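**Okgate Surgical Training Center adds automated suturing to its Prilel workstations**

PRALTOV, October – The Okgate Surgical Training Center has put an automated suturing function into regular use on the robotic workstations in its Praltov skills laboratory. The function, developed by Salian under the name Prilel, performs individual steps of a running closure while a trained operator supervises from the console.

Prilel does not plan the closure. The operator marks the entry and exit points, confirms the needle path, and releases the system one step at a time. Thread handling and knot tying can be assigned to the software or kept under manual control. The operator can stop motion at any point with the foot pedal, and control returns to the hand grips without a restart.
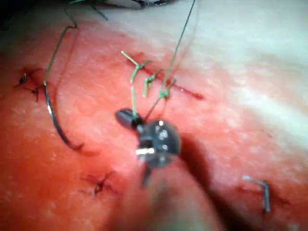 *Green suture at the incision during work in the Praltov skills laboratory.*

Before release, laboratory staff logged 1325 stitches with the function engaged. In 18 of these the operator took over before the stitch was complete, most often to adjust thread tension. All takeovers are stored with the instrument log and reviewed at the end of the shift.

The change affects the bench staff more than the instructors. Technicians who prepared comparison closures by hand at the console used to spend most of a shift on them. Under the new schedule, a technician supervises closures in blocks of no more than 40 minutes, then moves to inspection or instrument maintenance. No positions have been cut. Two console posts have been reclassified as supervisor posts, with training of about 200 hours for each employee – part of it on manual closure, which remains a requirement for the post.

"The block limit came from the technicians," said Shanthi Gamage, laboratory manager at Okgate. "Watching a machine work is tiring in a different way from doing the work, and the schedule has to allow for that."
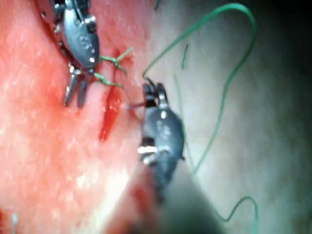
Nattawut Hemmin said the shoulder strain of a full console shift was gone, but that he wanted manual blocks kept on the weekly plan so that his own knot tying did not slip.

Okgate has agreed to this request. Each supervisor will complete at least one manual block per week, and the results will be filed in the same log as the automated work.

Technical documentation is available from the laboratory office on request. Inquiries should be addressed to Tanvir Kumarasinghe, Okgate Surgical Training Center, Praltov.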